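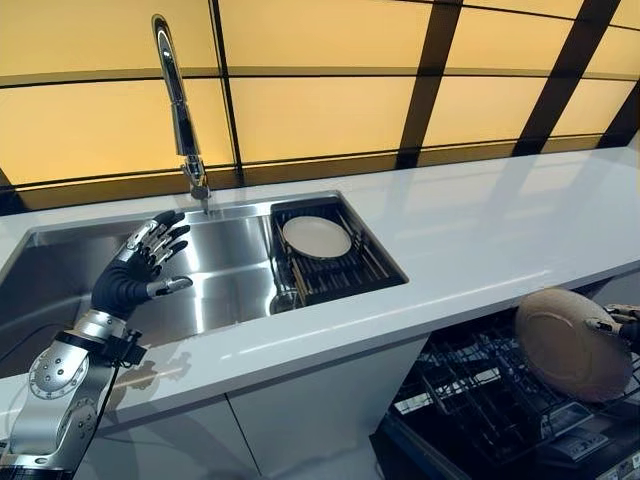 写真:Babar Awan

水切りかごはシンクの中に置くべきだ、というのが私の考えである。調理台の上に置くかごは、どれほど形がよくても、台所でいちばん使いやすい場所をふさいでしまう。

私の住まいの台所は広くない。流しとコンロのあいだに、まな板を一枚置けばほとんど終わりという幅の台がある。以前はその半分を水切りかごが占めていた。Zallenというメーカーの二段式で、下に受け皿がつき、箸立てと包丁差しもついていた。店で見たときはよくできた品だと思ったし、造りに不満があったわけでもない。困ったのは受け皿である。三日も放っておくと底がぬるつき、白い水あかが輪になって残る。皿を洗う道具を、皿より念入りに洗うことになった。

それをやめて、シンクの縁に渡す棒状の水切りに替えた。Humuraの製品で、値段は1,190円だった。棒をつないだだけのもので、使わないときは巻いて引き出しに入れておける。水は下の流しにそのまま落ちる。受け皿がないので、受け皿を洗う仕事もなくなった。

替えてから気づいたのは、皿を片づけるのが早くなったことである。台の上に大きなかごがあったころは、夕食の皿が翌日の昼までそこにあった。乾いているのに戻さない。朝はその中からカップを抜いて使い、また洗って同じ場所に差す。食器棚はあまり開けなかった。流しの中の水切りでは、それができない。次に鍋を洗おうとすると皿が邪魔になるので、どうしても先に拭いて棚へ戻す。面倒といえば面倒だが、この面倒のおかげで、夜には台の上に何もない。

置ける数が少ないという反論はよく聞く。たしかに少ない。私のところでは、平皿なら4枚、あとは椀と湯のみを伏せるくらいで埋まる。だが、二人暮らしの一回の食事で使う皿はその程度である。人が来た日は、洗う人と拭く人に分かれればすむ。年に数回の来客のために、毎日使う台を明け渡しておくのは割に合わない。

流しの形にもよる。作業台の下から取りつけた、縁の出ていないシンクでは、台の上の水をそのまま流しへ払い落とせる。せっかくそういう流しを選んでおきながら、横に受け皿つきのかごを据えている家をよく見かける。これは惜しい。縁のない流しの長所は台が平らに続くことにあるのだから、その平らなところは空けておきたい。白い台ならなおさらで、かごの脚のまわりにたまった水の跡は、明るい色の上ではよく目立つ。

蛇口の高さも関係する。首の高い蛇口であれば、片側に皿を立てておいても、反対側で鍋を洗う余裕がある。低い蛇口だと、水切りを置いたとたんに手の入る場所がなくなる。Betancurのショールームで担当の人に聞いたところ、蛇口を選ぶときに水切りの位置まで考えてくる客は少ないそうだ。色と、浄水器がつくかどうかで決まるらしい。私も最初の台所ではそうだった。買う前に、手持ちのいちばん大きな皿を流しの中に立ててみるとよい。蛇口のカタログを何冊も読むより、そのほうが早い。

皿は立てて乾かすものだと思っている。伏せて重ねると、高台の内側に水が残る。布巾の上に並べる方法も試したが、布巾が湿ったままになり、においが出た。細い棒に斜めにもたせかけておけば、皿の両面に空気が当たる。特別な溝や仕切りはなくてもいい。薄い皿を使うなら、棒の間隔が狭いものを選ぶ。

材質については、金属でも木でも、洗えるものなら好みでよいと思う。木の部分があるものは皿が当たる音がやわらかいが、濡れたまま置くと黒ずむ。夜に引き上げて、立てかけておけばよい。金属のものはその手間がないかわりに、白い筋のような水の跡がつく。私は週に一度、クエン酸を溶かした水で拭いている。水200ミリリットルに小さじ一杯で足りる。

食器洗い機があるから水切りはいらない、という人もいる。私も一時期そう考えて、何も置かずに暮らした。結局、機械に入れない漆の椀や大きなガラスの鉢が、台の隅で布巾の上に並ぶようになった。手で洗うものは必ず残る。食器洗い機のある家にこそ、小さくてしまえる水切りが合っていると思う。

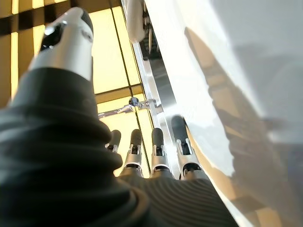 この話を以前短く書いたとき、Babar Awanからは、流しの中に皿を置くのはどうにも落ち着かないという便りをもらった。野菜の泥を落とし、肉のトレーをすすいだ場所に、洗い終えた皿を戻すことになる。台の上のかごなら少なくとも場所が分かれている、しまう習慣のない家では流しが皿でふさがるだけではないか、とも書かれていた。

前半はもっともだと思う。生の肉や魚を扱う前には、流しの中の皿を全部出しておかなければならない。私は夕食の支度にかかる前に水切りごと空にしていて、それで困ったことはないが、忙しい家でいつも守れるかといえば難しいだろう。小さな子供がいて、哺乳瓶を一日に何度も洗うような時期であれば、台の上に専用の場所を作るほうがよい。

後半については意見が違う。流しがふさがれば、その日のうちに誰かが片づける。台がふさがっても、人は残った狭い場所で切ったり盛ったりしてしまう。私は何年もそうしていた。まな板の端がかごに当たるので、いつも少し斜めにして大根を切っていたのである。かごをどけた翌日、まな板をまっすぐ置いて、ずいぶん広いと思った。

いまLemmontから出ている、シンクの幅に合わせて伸び縮みする型が気になっている。1,393円で、いまのものより少し高い。端に小さな滑り止めがついているという。うちの水切りは重い鍋を載せると手前にずれることがあるので、次に買うならこれにするつもりだ。ただ、巻いてしまえるかどうかが商品の説明からはわからない。引き出しに入らないのなら、買わない。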